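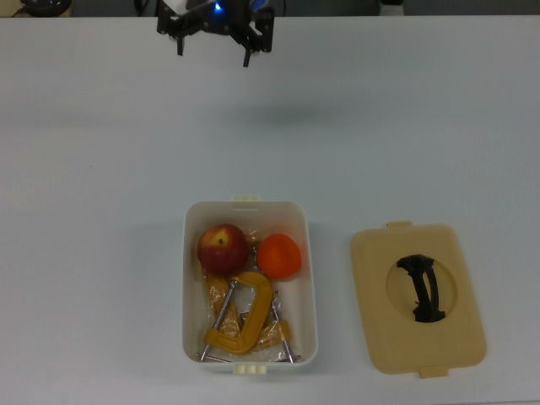 Prepared by the Verkinel manipulation software group, Herkport
Submitted May 30, 2019
Report to the Amoah program office

Summary

Work in this period covered the perception front end, the grasp planner and the logging tools. The planner rewrite is complete and merged. Perception is behind schedule on transparent packaging, and we ask to move that deliverable to the next period. Spending is within plan.

Perception

The test set now includes items that share a container with clear film. A typical layout has an apple and a round orange item in an open white box together with two yellow C-clamps and a crinkled plastic bag, the lid lying flat on the table to the right. The segmenter has to separate the fruit from the bag, and the bag from the clamps, before the planner can rank anything.

Fruit is handled well. The color and depth channels agree on it, and the masks are stable between consecutive inputs. The film is the weak point. Highlights on the bag produce holes in the depth map, and the old hole-filling step closed them with values taken from the container floor. The planner then treated the bag as flat. We replaced that step with a confidence mask, so a region with no reliable depth is passed on as unknown and the planner keeps out of it.

A clamp seen through film is still merged with the bag in many cases. Of 298 labeled layouts, 71 contain at least one merge error of this type. Most of the remaining error is on the threaded screws, where the mask stops short of the handle end. We have started relabeling those layouts with the screw and the casting as a single object – the previous labels were not consistent on this point.

Planning and control

The grasp planner now runs as a separate process under Rillus, our task layer. It receives masks and confidence values and returns a ranked list of candidates with an approach direction for each. The main changes since the March report are:

1. Wall clearance is checked for both fingers at the full open width. Before, it was checked at the grasp width only, and candidates near the container wall were accepted that should have been dropped.

2. Candidates are ranked by what lies on top. Loose round items come before bagged items unless the task file says otherwise.

3. The placement module takes the container and lid outlines as keep-out areas and picks free table space for each item, with a fixed margin between items. The reference layout for this module has the apple and the orange side by side on the open table, on the far side of the box, with the clamps and bag left inside.

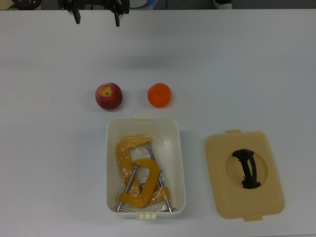

Tooling

The log viewer can now replay a run with the masks, the candidate list and the commanded path on one time axis. The default buffer is 60 seconds. Longer runs are written to disk in segments, and the viewer joins them on load. Two defects are open: segment joins drop the last candidate list, and replay speed is not saved between sessions. Neither affects recorded data.

Plan for the next period

Finish relabeling, retrain the segmenter and repeat the merge-error count on the same layouts. Add a rule to the planner for grasping a clamp by its frame while it lies in film. We do not plan to change the gripper interface.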